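Evening Attendant, Bendenby Guest House
Posted 03/01/2022

Bendenby Guest House is looking for an evening attendant to work the front desk and look after the lounge and coat room. The job is part time, four evenings a week, from 4 p.m. to 10 p.m. It pays weekly.

You will check in late arrivals, answer the phone, take in coats and bags, and keep the lounge tidy. Lost items go in the log book with a tag. You will also lock the side door at closing and leave a note for the morning shift.
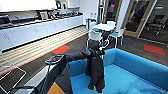
Desk experience helps but we will train the right person. Training takes two evenings, paid at the full rate. You need to be able to lift a suitcase up one flight of stairs and be comfortable working alone after 8 p.m. We use Tjoa for bookings.

After your first October with us you get a bonus of $700.

To apply, send a short letter and two references to Puspita Majimbun, Bendenby Guest House, P.O. Box 2330. Questions about hours can go to Amber Dekker at the front desk. Please don't call during breakfast.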